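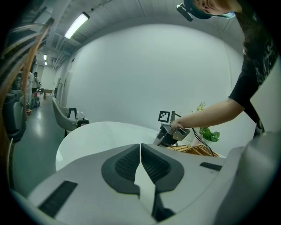 Neighbors who have been wondering what was going on behind the papered-over windows of the old Drulline shoe shop finally have their answer. The Hinton Lending Room opens its doors this Saturday, June 29, 2019, at 10 in the morning, and anyone with a Hinton library card is welcome to come in, look around and take something home.

The idea is a simple one, and people in town have been talking about it for years. Most of us own a few things that we use once or twice and then trip over in the garage until spring — a cake stand, a carpet cleaner, a tent that sleeps six. The Lending Room keeps things like these on its shelves and lends them out for a week at a time, free of charge for the first year and for a small yearly fee after that.

Yanling Fang, who runs the branch library on Kairys Street, first brought the plan to the town council in February, and she says she was ready for a long winter of meetings. She got two. The council agreed to cover the rent on the shop, and the library put out a call for household goods in good working order. By the time the call closed, residents had dropped off 2,101 items, among them 11 sewing machines, more punch bowls than the town could possibly need and a very handsome accordion that came with its own songbook.

"I thought we'd be begging people for a second ladder," Fang said. "Then a lady pulled up with a trailer, and she had three of them, and she wanted to tell me where each one had been."

Everything with a plug has been looked over by Kourosh Azimi, a retired appliance repairman who has lived in Hinton since he was a boy and who probably fixed your mother's dryer. He set aside 15 items that were past saving and took most of those home for parts. He will be at the Lending Room on Tuesday evenings through the summer, and he is happy to show borrowers how to thread a bobbin, change a vacuum belt or get a stubborn mixer going again. He asks only that people bring the cord.

Borrowers may take up to 5 items at once. Larger things, such as folding tables and the big coffee urns, can be reserved ahead of time through Stikero, the same booking page the library already uses for its meeting rooms, or by calling the front desk if you would sooner talk to a person. Late returns will not be fined this year, though Fang does hope folks will remember that somebody's graduation party may be waiting on those chairs.

There will be lemonade and oatmeal cookies on opening day, and the accordion may get some use if anyone is brave enough. Parking is behind the building, with the entrance off the alley. Donations of goods are on hold until the fall while the shelves get sorted, but canning jars with lids are still very much wanted.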